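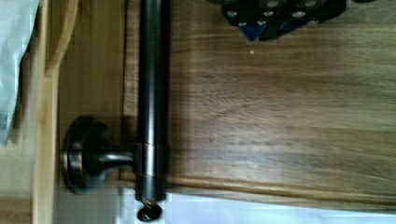 Cupboards, handles and the kitchen at Vesard House: progress to the end of March

Prepared by Marion Leckie for the Cumeo Fund, March 30, 2018

Dear all,

I promised you a proper account once the kitchen had settled down, and I think we can fairly say that it has, or very nearly. Thank you for your patience over the winter, and thank you too for the kind note that came with the second payment. It went up on the board by the door, where it still is.

You will remember that the grant was for one room only, the shared kitchen on the ground floor, and that the idea was to make it somewhere our residents could get their own breakfast and tea without having to ask for help with every door. I will take the work more or less in the order you had it in your letter.

Handles and doors

This was the part people had asked for most, and I am very glad we began with it. The old knobs were small and slippery and a good many of our residents simply could not get a grip on them. Cosmin Ursu, who did the joinery, suggested long dark metal bars instead, standing well off the wood on round bases so that a whole hand can go behind them (or a wrist, or the crook of an arm, which is how one of our gentlemen prefers to do it!). We kept the brown wooden fronts. They have a lovely strong grain, and it would have been a pity to cover it up, and keeping them saved us £200 which has gone towards the tray and the towels mentioned further on.

The handles came from Tekin in two deliveries, the first of which was 11 short, and I am afraid that put us back by the better part of a fortnight. Cosmin used the time to ease the doors that had been sticking, so it wasn't wasted. Everything is now fitted. I have asked him to come back in the summer and check the screws, as these things do work loose with so many hands on them.

The worktop

We had a long talk at the residents' meeting about what ought to live on the counter and what ought to be put away. The feeling was very strongly that anything used at breakfast should stay out, and stay in the same spot, so that people can find it without hunting. The toaster and the toaster oven are therefore together at one end, with the wooden tray beside them in the middle. The other bits and pieces go in a row at the back against the tiles, which leaves the front clear for buttering and pouring.

I was a little doubtful about the tray, I will admit, as it takes up a fair bit of room. But it has a raised rim and rounded corners, and two or three people who had given up carrying their own breakfast through have started doing so again. Mrs Brasov has been the great champion of it and tells every visitor.
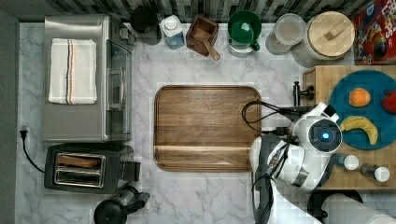 The breakfast end of the counter, with the toaster, toaster oven and wooden tray.

The marble stays, by the way. There was some talk in the autumn of replacing it, but it cleans up well and everyone is fond of it, and the grey and black tiles behind go with it nicely. The striped tea towels were chosen by the residents. We are still discussing whether they should hang on a rail or be left folded wherever somebody last put them, and my own view is that a rail would be better near the ovens. Cosmin has offered to put one up for £50 including the fittings, and if you have no objection I should like to say yes.

Still to do

- The towel rail, as above.
- Labels inside the cupboard doors, in large print. The wording is agreed and we are waiting for the printer.
- A softer light over the counter. The one we have is bright enough but it does shine back off the doors in the mornings.
- 3 short sessions on using the toaster oven safely, for those who would like them. The first is planned for after the holidays.

Money

We are within the budget. The late handles did not cost us anything extra, and there is a small amount left which I would like to keep back for the light. A full sheet of what has been spent will follow with the receipts, once I have found the one for the hinges, which I had in my hand only last week.

You would be very welcome to come and see it all for yourselves. Mid-morning is best, when breakfast has been cleared and there is generally somebody about who will make you some toast.

With warm thanks from all of us,

Marion Leckie
Vesard House

Contact us | © 2018 Vesard House | Back to top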